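Why I Stopped Throwing Things Out

My neighbor Lerato Dlamini moved into her place in Sisville with 2 suitcases and a folding chair, and for a while I was so jealous I couldn't think straight. I went home and filled bags. Old chargers, half-used glue, the good scissors (I thought we had another pair!), a whole drawer of screws. It felt amazing for maybe a week.

Then a cabinet hinge let go on a Tuesday night and I didn't own a single screw that fit. So I drove 30 minutes to Carnell, bought a pack of 60, used one, and came home with 59 more screws than I wanted. I'd had a drawer full of those things for free!
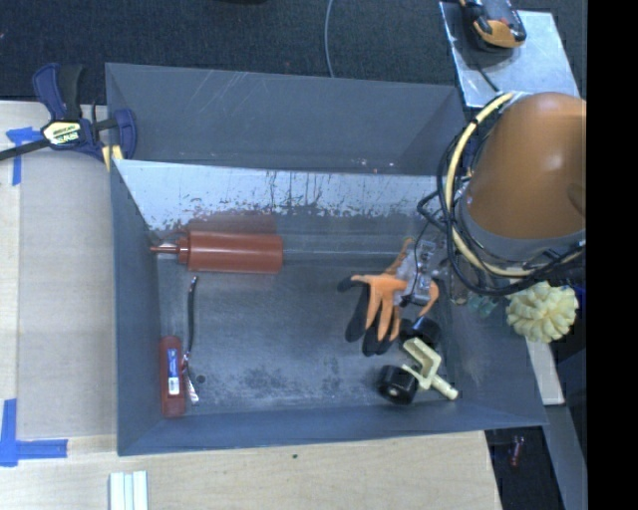 And that's my gripe with the whole clear-it-out craze. It quietly assumes you can always buy the thing again, and that buying it again is no big deal. My grandmother kept string. She kept jar lids and bread bags and buttons off shirts that had gone to rags, and she hardly ever had to run to a store in the middle of a job. We called it clutter. She called it the back room, and she knew where everything was.

I'm not defending the garage you can't walk through, okay? I grew up with one of those too, and I still have a scar on my shin from it. But a messy bin of odds and ends that somebody digs through every month is doing its job. I'd take that over a bare white shelf with one plant on it.

Anyway, I've started the drawer again. Lerato came by last weekend to borrow a picture hook.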